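Kurnar Home Charger — Installation and Setup Guide
Section 4: Pairing the charger and setting a charging schedule

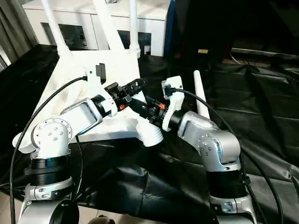

Fig. 4. Two robotic arms over a table covered with black plastic sheet.

Before you start
The charger must be already mounted and connected by a licensed electrician (see Section 3). You need the Cimar app on your phone, the home Wi-Fi password, and the small card with the setup code. The card is inside the front pocket of this manual.

CAUTION: Do not open the front cover of the charger during pairing. The terminals behind it stay live also when the status light is off.

4.1 Pairing with the app
1. Switch on the breaker for the charger. Wait until the status light is steady white.
2. Unplug the charging cable from the car, if it is connected.
3. Hold the button on the right side of the charger until the light begins to blink blue.
4. In the app, open Devices and choose Add charger.
5. Type the setup code from the card. Capital letters and small letters are different.
6. Select your home network and enter the password. The charger uses the 2.4 GHz band only.
7. Wait for the steady green light. It can take roughly 4 minutes, and the charger may restart one time.

Note: If the light turns red, the code or the password was wrong. Switch off the breaker, wait one minute and repeat from step 1. Your earlier settings are not lost.

4.2 Setting the schedule
1. Open Schedule and press New.
2. Choose the days of the week.
3. Set the start time and the end time. If your electric company has a cheaper night rate, enter those hours.
4. Set the charge limit for the battery. For daily driving we recommend 80%.
5. Press Save. A small clock appears beside the name of the charger.

Note: Many cars have their own schedule in the dashboard menu. Use the schedule of the car or the schedule of the charger — when both are on, the car charges only in the hours which are the same in both.

4.3 Charging outside the schedule
Plug in the car and press the side button once, shortly. The charger starts at once and ignores the schedule until you unplug. The next session follows the schedule again.

CAUTION: Never use an extension cord or an adapter between the charging cable and the car. If the plug feels hot to the hand, stop charging and call your installer.

For changing the maximum current, go to Section 5. Only the installer can do this, with the installer password.

Text: Kaede Nomura. Technical check: Baltasar Lagos.
Last revised November 5, 2025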